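April 1, 2025

Spent most of today on house rules, which sounds dull and was kind of fun! Kenneth Yule came over from the Stalitz office with his draft for how we record chores with the hand-held grippers, and we went at it with a pen at the kitchen table. He had 8 pages. We got it down to 2 and I'm a little proud of that.

The big argument was bathrooms. Kenneth wanted them treated like any other room, and I said no way, a gripper that has been anywhere near a toilet doesn't go back to the kitchen set at Tiswood until it's been wiped down and logged. He gave in on that one (after coffee). So now it's rule six: bathroom grippers stay bathroom grippers for the day. Marker cubes get checked before every take, all faces clean, no smudges, no tape over the codes. Cable goes out to the side, never between your feet. And you start with the lid up and the brush where the task sheet says, or the take gets thrown out.

I still think we need something about bottles. Which ones may be open, who reads the labels, that sort of thing. Kenneth says the Flinelmont people have a list already and he'll ask for it, so I guess we wait till May, knowing them.

Then I quit talking and got on with the toilet task, in my black T-shirt with the swirly thing on the front.

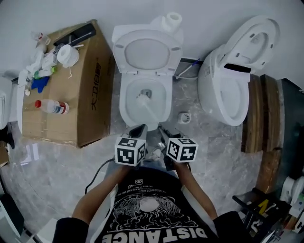
Toilet brush task, both grippers, supplies on the cardboard box.

I want a rule about the floor too, now that I look at it. There's a crumpled white something down by the base and I never wrote down whether that's allowed. Must ask Kenneth. Also need to call Zamudio about more wipes, and my knees hurt.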